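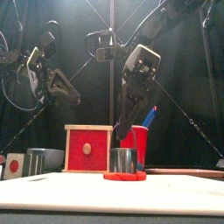 3 min read

I have been told to declutter by my sister, by a magazine at the dentist, and now by a company called Wedby, which wants $62 a month to send me a checklist. I signed up for the free trial. I am the sort of person who reads the terms first, so I went in with low hopes and they were met.

The pitch is that the average home is full of things doing you harm. Wedby says clearing out 66 items will change your mood. Why 66? I wrote and asked. The reply thanked me for being part of the Wedby family and didn't mention the number again.

My trouble with this whole business is that it treats owning a thing as a kind of failure. The checklist asks whether I have used each object in the past year. Well, no, I haven't used the fire blanket. I haven't used the good umbrella either, as we've had a dry run in Dremness, and I'd look a proper fool come the first decent storm. A year is a strange test anyway. The Christmas pudding steamer gets one outing in December and sits there for the rest, taking up half a shelf and bothering no one.

Ľubica Hrubý, who lives two doors up, did the full program last spring. Hired a skip and everything. She was very pleased with it for a while, and the spare room did look bigger. Since then I have lent her a colander, a travel plug and my second-best stepladder. I don't mind lending them. I do notice that the programs never put the neighbour's cupboard on the balance sheet. 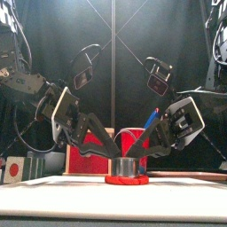

Then there's where it all goes. People say "donate it" as if that were the end of the matter. I sorted at the op shop in Rafferty for a couple of years and I can tell you a fair bit of what came through the door was rubbish with a good conscience attached. Single shoes. Jigsaws in a bread bag. The shop then has to pay to tip it, and the person who dropped it off gets to feel lighter.

The other thing I don't buy is the before and after photos. Wedby has pages of them. In every "after" there's a new basket, or a row of matching jars, or a bench that wasn't there previously. A fair few of the links go to the Wedby store, where a set of storage tubs in "oat" was going for more than I paid for my kettle.

I did get rid of some things, for the record. A dead printer went to the Jandton transfer station, along with a box of cables for machines I no longer own. I felt fine about it. My mood was much the same on the drive home.

The trial runs out next week and I've already cancelled, which took four screens and a survey. Under "reason for leaving" I ticked "other".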